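# About Skukard

Hi, and welcome! I started Skukard as a little grocery delivery round in Illville, with 2 routes and a van that hated hills. I still do the morning run myself (old habits!).

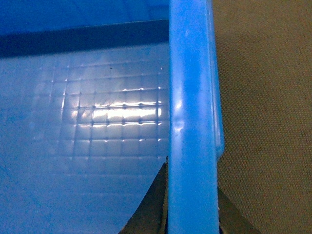
We pack the night before, and the vans roll out at 8. If you're up on Buva Road you're usually first, so put the coffee on.
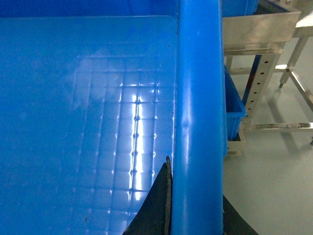 Most of what we carry comes from farms and bakeries I've been pestering for years. The flatbread from Shehata Bakery sells out fast, so order early in the week if you want it.

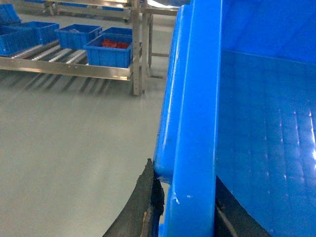

There's no minimum order and no membership. Forgot the onions? Text me before bedtime and I'll try to squeeze them in.

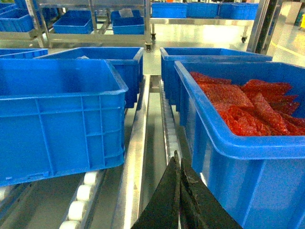 Want to stop by? We're at 3613 Buva Road, side door, and the bell works if you really lean on it.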